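Brevstead Suture Practice Pad

Practice pads and refills > Soft tissue > Brevstead

If you have been learning to stitch on a bit of foam or a banana skin, a proper pad is a lovely step up. The Brevstead is the one we reach for most often on our own benches at Skedgate, and we have been through a fair pile of them by now. It is soft, it gives a little under the needle, and it is firm enough to hold a stitch when you pull the knot down.

The surface is the part we like best. A lot of practice pads are as smooth as a rubber mat, and your eye has nothing to work from. The Brevstead has fine creases running across it, more like real skin, and they are a great help when you are judging how far back from the cut to put your needle in. Pick a crease, use it as your guide, and try to come out at the same distance on the other side.

You can have the pad plain or with one straight cut already made. Plain is good value if you have a scalpel and want to practice cutting too (we wouldn't stop anyone, it's half the fun!). The ready-cut one is better for a first evening, as you can open the packet and get straight on with your stitches.

A narrow cut with its edges lying close together is the kindest place to begin. Start in the middle and then halve the gap on each side - you will get a much more even row that way than by marching along from one end. Once that feels comfortable, make a longer cut of your own in a fresh part of the pad and have a go at a running stitch.

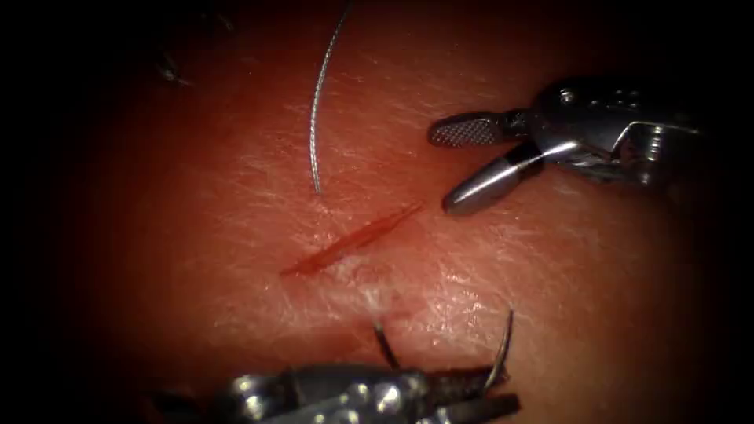 Page last changed: September

The cut is bright red against the paler pad, so the line is easy to follow even when the light is low at the sides. Go gently where it narrows to a point, as a stitch put in too tight there will pucker the surface. If you get shine on the pad under a strong lamp, move the lamp over to one side a little and the creases will show up again.

Choosing a thread

Any thread you already have will do for practice. We tend to suggest a braided one to beginners, for the simple reason that it sits still when you lay it down and the knots stay put. Smooth single-strand thread is springier and wants an extra throw or two. Try both on the same pad if you can, it is surprising how different they feel in the hand.

Our Clidura practice thread is sold separately, in a box of 50 lengths with needles attached. The Dvořáček needle holder goes very nicely with it and is small enough for most hands.

Looking after your pad

Snip out old stitches with fine scissors and lift them away with forceps. Tugging them will tear the holes wider. Wipe the pad with a damp cloth, pat it dry and put it back in its tray with the lid on. A cool drawer is ideal. Keep it off newspaper and printed card, as the ink comes off on the surface and will not wash out.

With a bit of care you should get around 500 stitches from one pad before the area beside the cut becomes too worn to hold. Turn it over and you can use the back as well, though the back has no creases.

Buying for a class

Pads come singly or in a tray of 6. For larger orders, write to Zdeňka Malý at Skedgate with the number of pads and whether you want them plain or cut, as she can mix the two in one parcel. She runs our beginners' bench too, and is very happy to talk about which thread to put with what.

Please note: for practice only. Not for use on people or animals. Needles and blades are sharp, so keep a sharps tub within reach and count your needles back in when you finish.

Order code: 97 plain, 97C with cut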